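Research Associate, Sport and Human Rights
Gerkholm Institute for Sport and Public Policy

The Gerkholm Institute invites applications for the position of Research Associate in its program on international tournaments and the rights of workers, residents and supporters. The position is full time, for a fixed term of two years, and opens in September. An extension is possible, subject to funding.

Background

The program studies how host countries are chosen, what promises are made during bidding, and what becomes of those promises once the stadiums have opened. Its current project, Jestilness, has collected 1258 public documents from host cities, including bid books, labor agreements, court filings and press statements. Of these, 277 have been coded in full. The Research Associate will take over the coding of the remaining material and will help prepare the first public release of the collection.

Duties

The person appointed will:

Read and code documents under the project's written guidelines, and propose changes to the guidelines where they prove unclear.

Conduct interviews with former stadium workers, union representatives and supporters' groups, in person or by telephone.

Draft two policy papers each year for a general readership. Papers are reviewed by Dr. Eftychia Tzavaras, Program Director, before publication.

Answer questions from journalists on published findings. Statements on the boycott of any particular tournament are made only by the Director.

Travel is required for up to 20 working days a year. The Institute pays travel and lodging costs directly.
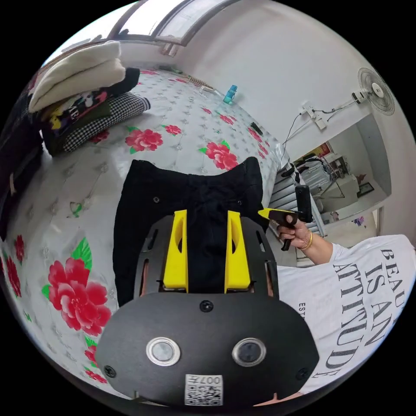 Qualifications

Applicants must hold a master's degree in political science, law, sociology, journalism or a related field, or have equivalent work experience. They must write clear English and read at least one other language well enough to work with legal documents – Arabic, Portuguese and Spanish are of particular interest. Experience with interviews on sensitive subjects is desirable. A background in sport is not required.

Terms

The post is based at the Institute's offices in Parry. Remote work is permitted two days a week after the first three months. Salary follows the Institute's published scale for research staff, and health coverage begins on the first day of employment.

How to apply

Please submit a cover letter, a résumé, the names of two references and one writing sample through the Zundska applicant portal. Samples may be published or unpublished, but should not exceed 50 pages. Applications close at 5 p.m. on the last day of June, and interviews will be held in July.

Questions about the position may be addressed to Jouko Karppinen, Human Resources. Questions about the portal should be sent through its own help form.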